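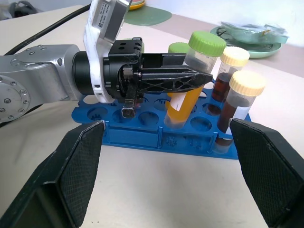
Winter Care for Your Golf Clubs, Done at Home

December 3, 2018

The course at Dronorgate has pulled its flags for the season, and if you are anything like me, your bag went straight from the trunk of the car to a dark corner of the garage with half a granola bar still in the side pocket. I used to leave it there until spring. Then one year I opened it up and found a glove that had gone stiff as toast and a family of rust spots on my wedges, and ever since I've set aside an evening or two in early winter to put everything right. It's pleasant work (put the radio on, make some coffee) and you'll already own most of what you need.

Empty the bag first

Take everything out, and I do mean everything, including the pocket you forgot was there. Turn the bag upside down over some newspaper and give the bottom a few good thumps. A surprising amount of Dronorgate comes out of mine every year. Wipe the inside of the pockets with a damp cloth and leave the zippers open overnight. If a zipper sticks, rub a plain candle stub along the teeth and work it back and forth until it runs.

Washing the heads

For irons and wedges, fill a bucket with warm water and a squirt of dish soap, just deep enough to cover the heads. Keep the water below the ferrule, that little black collar where the head meets the shaft, as a long soak up there can loosen the glue. Give them ten minutes and go along the grooves with an old toothbrush. Woods and hybrids don't go in the bucket at all; a damp cloth does fine. Dry every club by hand and then stand them up indoors for the night.

If you find light rust, try a paste of baking soda and water before you reach for anything rougher. I keep a can of Rultach metal polish on the shelf for the stubborn spots, and a little on a soft rag goes a long way. Keep it off the painted numbers!

Freshening up the grips

Rubber grips get slick from hand lotion, sunscreen and plain old sweat. Warm soapy water and a nail brush will bring most of them back. If yours still feel shiny once they're dry, take a piece of 200 grit sandpaper and rub very lightly from top to bottom, two or three passes and no more. My friend Minoru Honda went at his with 100 grit and a good deal of enthusiasm one September, and he was buying new grips by the weekend. He'd like me to mention that they were old anyway.

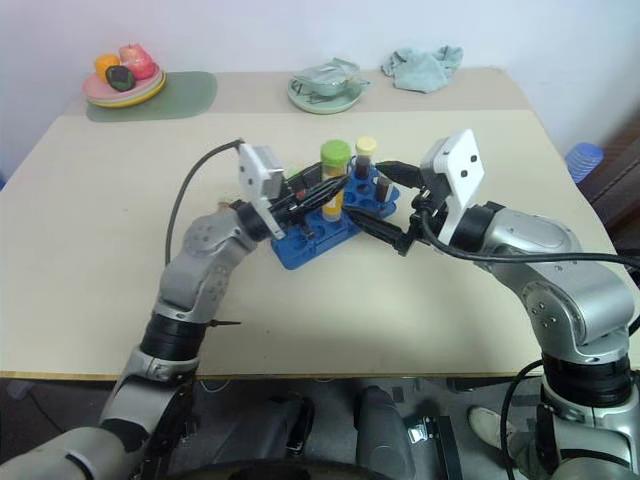 Touch-up paint for the numbers and letters on your irons is a lovely little job for a snowy afternoon, and it makes tired clubs look cared for again. Clean out the old paint with a wooden toothpick and a drop of acetone, with the window open, then fill the letters with the tip of a fresh toothpick and wipe away the extra after a minute or so. What used to ruin it for me was knocking over the paint. I like the idea of a holder along the lines of the blue plastic rack with the four vials standing in it, set on a clear stretch of tabletop, so that each color has its own hole and you can leave the caps off while you work. A block of scrap wood with holes drilled to fit your bottles does the same job. Put down wax paper if it's the good table. Let the paint sit a full day before the clubs go anywhere near the bag.

Gloves, balls and shoes

Leather gloves should be wiped with a barely damp cloth, smoothed flat and left to dry away from the heater. Once they're dry, slip them back into the sleeve they came in, if you still have it, or a paper envelope.

Sort your balls while you're at it. Anything with a cut goes in the practice pail, and the rest can have a swish in soapy water and a towel rub. For shoes, take out the insoles and stuff the toes with newspaper. Check the spikes too, and if one is seized, a drop of oil around the edge and an hour's patience will usually free it.

Where to keep it all

The garage is fine in a mild climate, but cold and damp are hard on both rubber and glue, and a hall closet is kinder. Aatos Oksanen, who has played more rounds than anyone I know, keeps his bag behind the bedroom door all winter and his wife has more or less made her peace with it. Take off the headcovers if they feel at all damp.

One small extra: leave a putter out. Mine lives by the bookcase, with a water glass on the rug for a target. Dronorgate is only 3,863 yards from the front tees, and on a course that short most of my strokes happen on the greens, so I tell myself the rug counts as practice. If you have pets, use a plastic cup.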